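Wuvach two-arm sorting bench: build gallery

Wuvach is a two-arm sorting bench put together in the shared workshop at Beltard. Évan Besnard did the mechanical work and Rosine Pichon wrote the control software. The job is kept small: move parts between open containers on a white tabletop, with both arms fixed at the front edge. Work started in September.

The arms carry different grippers. The left has a silver parallel gripper with stepped aluminium finger plates, held on with small screws so they can be swapped. The right has a black two-finger linkage gripper, which opens on pivoting joints and needs more clearance over a rim.
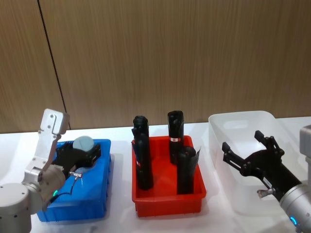 Container spacing took longer to settle than the wiring. Each change of layout meant re-teaching the approach points, 89 of them at last count, and the colour of the plastic matters to the vision code. Red and blue separate cleanly. Translucent white on a white tabletop does not, so that bin's position is entered by hand.

Cable routing on the left wrist is still provisional. The loop has to be long enough for full rotation and short enough to stay clear of the crate. Évan has a printed guide in draft, version 7, and it will be fitted once the centre of the loop stops migrating.

Recent galleries
Courtois lathe: new tailstock
Ivholm plotter, pen lift rebuild
Beltard workshop: dust extraction
Wuvach: base plates and drilling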